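# Irnex Bimanual Planner

Motion planning and grasp coordination for two-armed robots. Release 3, December build.
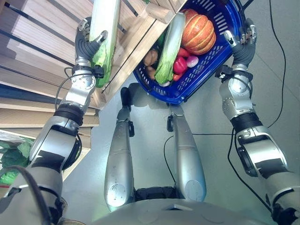 *Two-arm hold: napa cabbage in the left gripper, basket rim in the right.*

Irnex plans both arms as one system. Most produce tasks need one hand to steady a container while the other moves an item, and two planners running separately tend to fight over the space between the wrists. Irnex keeps a single model of that space and replans both arms when either target moves.

## What it does

- **Rim grasps.** Finds graspable sections of a container edge, including perforated sides and tilted openings. The holding arm is treated as a constraint while the other arm moves.
- **Large-item grasps.** Proposes finger placement for long or oval items and prefers the firmer end where the perception module can find one.
- **Mixed contents.** Segments overlapping items such as peppers, potatoes and leafy heads. Partly hidden items get a lower confidence score and are left until last by default.
- **Self-masking.** Removes the robot's own arms, legs and torso from the head camera view before segmentation.

## Specification

| Item | Value |
|---|---|
| Full two-arm replan | nearly 600 ms |
| Item classes supplied | 38 |
| Camera inputs | up to 3 |
| Interfaces | C++, Python |
| Scene format | Flindetti scene file |

Replan time was measured on the Bomora compute module with self-masking switched on. Smaller boards will run the planner but should have rim grasp search set to coarse.

## Licensing and support

Licences are sold per robot and include updates within the same release. The Jääskeläinen gripper driver is a separate download at no charge. Other grippers need a joint map and a finger model; templates for both are in the `drivers` folder.

Release 2 scene files open without conversion. Grasp libraries do not, and must be rebuilt with the `regrasp` tool before first use.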